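Section 9: Placing and levelling the table

Read this section before you fit the microwave shelf bracket (Section 10). The Tretolden table is supplied with the top already oiled. The legs, adjusters and hardware are in the smaller carton.

What you need
The hex key from the hardware bag
A spirit level, at least 50 centimetres long
A soft cloth
A second person for steps 3 and 4

Choosing a position
Leave a clear gap of 50 millimetres between the table and any wall. Keep the table away from heaters, wood stoves and unshaded north-facing windows. Timber left in direct afternoon sun will change colour unevenly, and anything standing on it will leave a lighter patch.

CAUTION: Do not push the table against a power point. Cords must be able to hang freely behind the top.

Levelling
1. Lay the cloth on the floor and set the top on it, underside up.
2. Screw an adjuster into each leg until the thread is fully hidden.
3. With one person at each end, lift the table and turn it onto its feet. Do not roll it over on one leg.
4. Carry it to its final position. Dragging it will bend the adjusters.
5. Place the level along the length of the top, then across the width. Wind out the lowest adjuster a half turn at a time until the bubble is centred both ways.
6. Press down on each corner. If the table rocks, repeat step 5.
7. Tighten the lock nuts with the hex key.

NOTE: Lustitz adjusters supplied with older tables have a left-hand thread. They are marked with a groove around the foot.

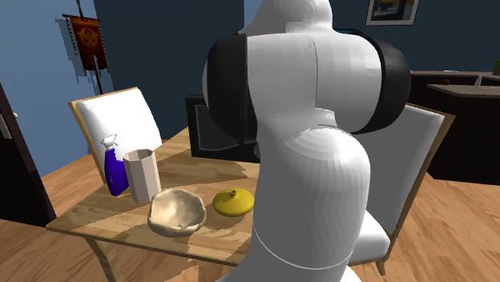
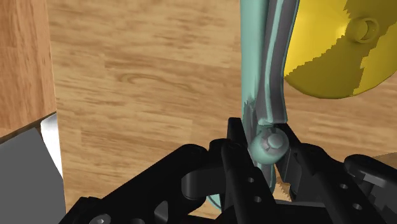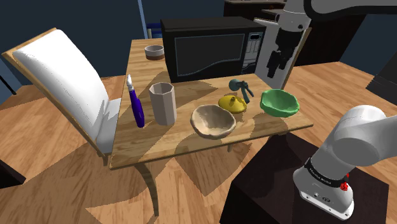 Light wood finish with visible grain. Bottom view: table with microwave on top.

Setting a microwave on the table
1. Wait until the lock nuts are tight before placing any appliance.
2. Check the clearances in the appliance maker's own instructions. Where they differ from this guide, follow the appliance maker.
3. Lift the microwave into place. Sliding it will mark the oil finish.
4. Check the level again with the appliance in place and correct it if needed.

CAUTION: The maximum load for the top is 107 kilograms, spread evenly. Never sit or stand on the table.

Care of the surface
Wipe spills as soon as you see them. Use a damp cloth with a little dish soap and dry along the grain. Do not use methylated spirits, bleach or scouring pads.

Re-oil the top every February, or sooner if water no longer beads on it. Apply two thin coats of Fesby clear oil and leave each coat overnight. Lay used oil rags flat outdoors to dry before putting them in the bin, as bunched rags can catch fire.

Small differences in colour and grain between boards are normal and are not covered by the warranty.

Spare parts
Adjusters and lock nuts are sold in sets by Hanrahan. Quote part number 107-2 and the colour code on the carton label. Orders received by noon on Wednesday are sent the same week. For missing hardware, write to Sinéad Dolan in the parts office and include a copy of your receipt.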